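Workshop notebook, Trandside
1 June 2024

Drift of the kitchen balance, continued from the May pages

I came back to the question of why the small balance does not return to zero after a long weighing. Jamila wrote in May that she suspects the draft from the corridor. I was not sure, so this morning I closed the door, put the draft cover on and repeated her series with the 100 g brass weight. The display still moved slowly upward. After the weight was taken off it stayed a little above zero and came down only after I had finished my tea. So the draft is maybe a part of it, but it is not all.

Then I did the same with the 600 g load (the big weight together with the small ones from the Cervantes box). The creep is larger, as I expected, and it goes in the same direction. I have put the curve on the loose sheet at the back, please do not throw it out. The first part is steep and after that it becomes nearly flat.

What I think now: the glue under the strain gauge is old and it gives way under load. Živko says that he saw the same thing at Nevska with balances that were stored in the heat. Ours was in the attic the whole last summer.
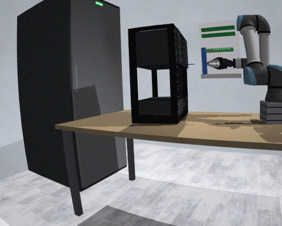

For the second half of the day I tried to make a correction in place of a repair. If the creep has always the same shape, we can subtract it. I took two runs with the same load and laid one over the other. They agree well at the beginning and go apart toward the end, and the second run begins from a higher zero. I should have waited longer between them. This was my mistake and the second run must be repeated before we believe anything from it.

Panagiotis asked if we can just weigh faster. For flour and salt, yes. For the slow drying tests of Zdenka, no, because there the dish stays on the pan overnight and the creep goes directly into her result. Zdenka, please look at your May numbers for the clay samples. I am afraid the small gain in mass you found on the dry ones is coming from the balance. Sorry for this.

Small things I noticed:
The left front foot is loose. I tightened it by hand and leveled again.
The bubble in the level is hard to see from the chair, one must stand up.
The 1000 g weight has a scratch on the bottom. I did not use it today. Who had it last?
The tweezers are back in the drawer with the pans.

To do:
Repeat the 100 g series with a full hour of rest between the runs.
Leave the balance switched on overnight with nothing on the pan, and write down the zero in the evening and in the morning.
Ask Stundinano how much they want for a new load cell, and if they sell also the glue.
Borrow the other balance from Živko for comparison, if he can be without it.

Added later: Jamila read this and says that her series was done with the balance just switched on. Mine had been warming since breakfast. So we cannot compare them directly, and the warm-up must go into the protocol as the first line. I wrote it in pencil on the cover for now.

N. Janevski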